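## 4. 상판 관리와 오일 도포

Sumudwood 테이블 상판은 출고 전에 1차 마감을 마친 상태입니다. 사용 환경에 따라 표면이 건조해질 수 있으므로 이 장의 순서대로 관리하십시오.
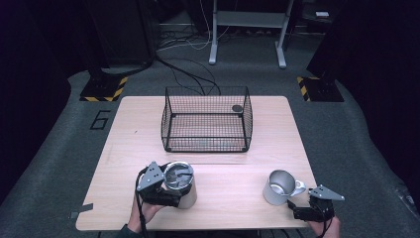

그림 4-1. 모서리가 둥근 밝은 나뭇결 상판과 검은색 철망 바구니

### 4.1 준비물

- Vumik 관리용 오일 40 ml
- 보풀이 없는 면포 2장
- 중성 세제, 미지근한 물
- 고운 사포(표면이 거칠어진 경우에만 사용)

### 4.2 일상 청소

1. 상판 위의 물건을 모두 치웁니다.
2. 마른 천으로 먼지를 닦습니다. 나뭇결 방향으로 움직이십시오.
3. 얼룩이 남으면 중성 세제를 희석한 물에 천을 적셔 꼭 짠 뒤 닦습니다.
4. 마른 천으로 물기를 바로 제거합니다.

> **주의:** 아세톤, 표백제, 연마제가 든 세제는 사용하지 마십시오. 마감층이 손상되며 이 경우 보증 수리를 받을 수 없습니다.

### 4.3 오일 도포

1. 4.2의 청소를 마치고 상판을 완전히 말립니다.
2. 거칠어진 부분이 있으면 사포로 가볍게 문지르고 가루를 닦아 냅니다.
3. 면포에 오일을 조금 묻혀 한쪽 끝에서 반대쪽 끝까지 얇게 펴 바릅니다.
4. 모서리 곡면은 손가락에 면포를 감아 따로 바릅니다. 오일이 고이기 쉬운 부분입니다.
5. 남은 오일은 새 면포로 닦아 냅니다.
6. 통풍이 되는 곳에서 11시간 동안 건조합니다. 건조 중에는 상판에 아무것도 올려놓지 마십시오.

> **경고:** 오일이 묻은 천은 자연 발화할 수 있습니다. 사용 후 물에 충분히 적셔 뚜껑이 있는 금속 용기에 넣고, 지역 규정에 따라 폐기하십시오.

**참고:** 첫 도포 후에는 색이 약간 진해 보일 수 있습니다. Ostasar 계열의 어두운 마감에는 이 오일을 쓰지 말고 부록 B의 전용 왁스를 사용하십시오.

### 4.4 물건을 올려놓을 때

- 금속 컵이나 철망 바구니 아래에는 받침을 까십시오. 바닥면의 철사 끝이 표면을 긁을 수 있습니다.
- 물건은 끌지 말고 들어서 옮기십시오.
- 뜨거운 냄비나 주전자를 직접 올려놓지 마십시오.
- 젖은 컵 자국은 마르기 전에 닦으십시오. 흰 자국이 남았다면 4.3의 2번부터 다시 실시합니다.

### 4.5 관리 주기

일반 가정에서는 1년에 2회 오일을 바릅니다. 난방을 오래 사용한 집이라면 그중 한 번은 5월에 실시하는 것이 좋습니다. 다리 연결부의 Makowska 볼트도 이때 함께 점검하고, 헐거우면 3장의 그림을 참고하여 조이십시오.

문서 개정일: 2023년 1월 15일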